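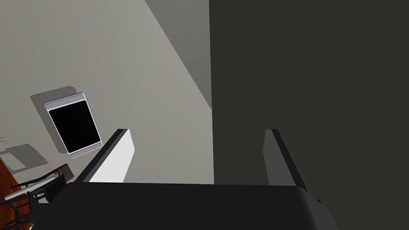 Ten seasons between the posts: a chat with Tapley's old keeper

July 28, 2019

I got to the clubhouse early, which was a mistake, as the kettle takes forever and the only magazine in the place was a fixture booklet from two seasons ago. My guest turned up in a Tapley Town rain jacket with the old crest on it, the one with the bridge. He asked me to leave his name out of this ("everyone who matters will know anyway") and then talked for the best part of the afternoon.

He played around 300 games in goal for Tapley, all of them on a pitch that slopes toward the railroad end. I wanted to know how he landed there in the first place.

"I was a winger," he told me. "A bad one! I'd come over from Hindalance reserves and the manager had me down as cover on the left. Then our keeper broke a finger in training and they asked who was tallest. That was me, by maybe an inch."

His debut was away at Zundness and they lost 8–2. I'd heard that story a dozen times from other people and always figured it had grown a bit over the years, but no, that was the score.

"The first one went through my legs. The second I never saw, the sun was right on top of their stand. After that I just tried to look busy." He laughed. "The manager came in at the end and said, same time next week, then? I thought he was joking."

He kept his place for the next ten seasons. He won two county cups in that time, and he'd much rather talk about the second, when Tapley beat Zundness on penalties in extra-long June daylight, the final having been put back over and over by a flooded field.

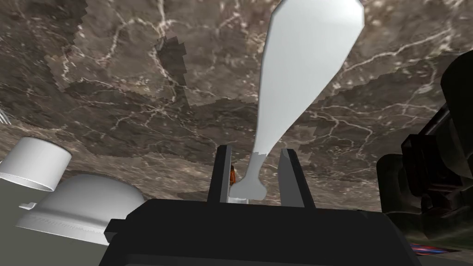 A pale upright shape against brown, white-veined marble.

"I saved the last one with my shin," he said. "People tell me what a great dive it was. I'd gone the wrong way — my leg was the only part of me still there."

We got onto training, and here he had a lot to say. He thinks young keepers spend too long on footwork ladders and not enough time getting crosses thrown at them in bad weather. He used to stay behind with two of the defenders and make them hit corners until the lights went off. I asked if the defenders minded. "Oh, terribly."

These days he watches from the far side, by the dugouts, usually with Greta, his elderly greyhound, who sleeps through most home games and wakes up for the halftime sausage roll. He doesn't coach. He was asked twice and said no both times, though he did admit to shouting "Away!" at every cross.

Would he have liked to play higher up? Hindalance tried to get him back once, after the first cup, and he went as far as driving over to meet them.

"I sat in the parking lot for a bit and then went home," he said. "I had a game on Saturday."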